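Subject: Re: Winter clothing collection, guidelines for donors
Date: December 23, 2019

Members of the Jirnora list are advised that the collection at the Zawadzka Street depot remains open until the end of the month. The depot has received 571 items to date, and 40 bags await sorting.

In reply to the enquiry from the Kututby branch:

> Our members ask whether coats must be laundered before drop-off, and whether items without a size label will be accepted. We would also like to know if the limit of five bags per household still applies.

Coats should be laundered and fully dry. Unlabelled items are accepted, provided the donor pins a note giving the approximate size. The limit is now 4 bags per household, as storage at the Runetby centre is shared with the food program.

Zippers should be closed and pockets emptied. Single gloves, pillows and children's car seats cannot be taken. Branches wishing to list a garment for direct request may post photographs to this list, with the colour stated.

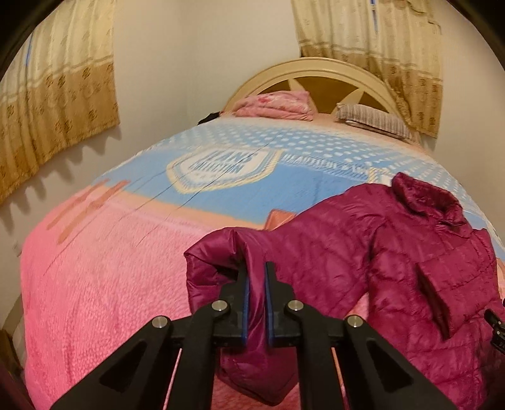
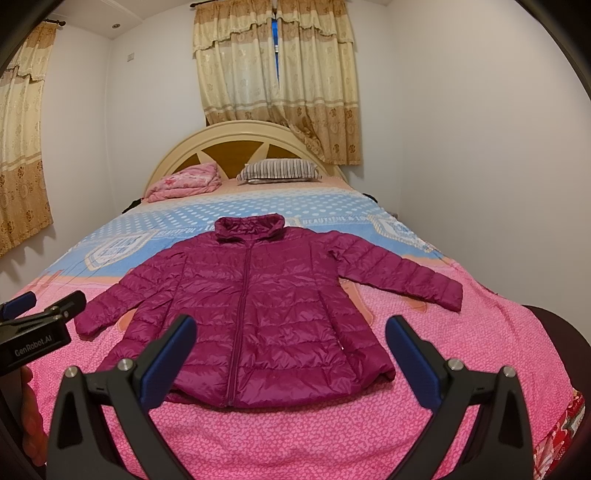

Quilted puffer jacket, magenta. Second photograph shows the front, zipper closed.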